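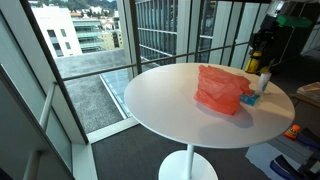

Participation needs an exit

I have been to a lot of interactive performances in the past few years, and I have started to dread the moment when the phone, headset or glowing object gets handed to me. I like the work. I make some of it myself. What I dread is that I have usually been given no way to say no.

In April I went to a piece by a company called Kiltov. The audience wore small wrist sensors, and the sound in the room changed with how much people moved. If you stood still, your part of the mix went silent. The program called this a choice. It didn't feel like one when a performer came and stood in front of me, waving her arms, until I moved mine. The man next to me had a bad shoulder. He moved his too.

The artists I know would say the discomfort is part of it, and sometimes that's true. Theater has always made people uncomfortable. But a person sitting in row F can close her eyes or leave at intermission. A person whose body is being used as an instrument can't do either without breaking something for everyone else, and she knows it.

I think this is mostly a design problem. We spend months on the sensors and the sound and the rules of the game, and then one afternoon on what happens to somebody who doesn't want to play. The person who stays at the edge gets treated as a fault to be fixed.

Ayuba Wumbei ran a piece called Sotden a while back that handled this better than anything else I've seen. It was a listening game for a group, played in an old ticket hall, and there were two ways to be in the room. You could take a handset and join, or you could sit on the benches along the wall. The benches had their own speakers and their own version of the music. People swapped over whenever they felt like it. I stayed on the bench for most of the first half and I heard things the players missed. Then I took a handset, because by that point I wanted one.

It cost him. He told me the second sound system took up a good part of the budget, and one funder asked why he was paying for the people who weren't taking part. I understand the question. Funding forms ask how many people engaged, and a person on a bench is hard to put in that box. Prisier, the festival where I saw it, counted handsets given out and nothing else.

There is an argument on the other side that I take seriously. Some pieces only work if everybody commits. A group singing together sounds different when half the room is watching, and five people standing around with folded arms can flatten a small show. I have had that happen to my own work and it was miserable. In those cases I would tell people plainly before they buy a ticket. "You will be asked to move and sing for an hour" is a fine sentence to put on a poster – it would scare off a few people and the rest would arrive ready.

What I object to is the vague invitation. "Immersive" can mean anything from colored lights to being blindfolded by a stranger. The Dovhaniuk studio has started printing a short note with each booking that says what you will be asked to do, and where you can sit if you would like to stop. I'd like to see more of those.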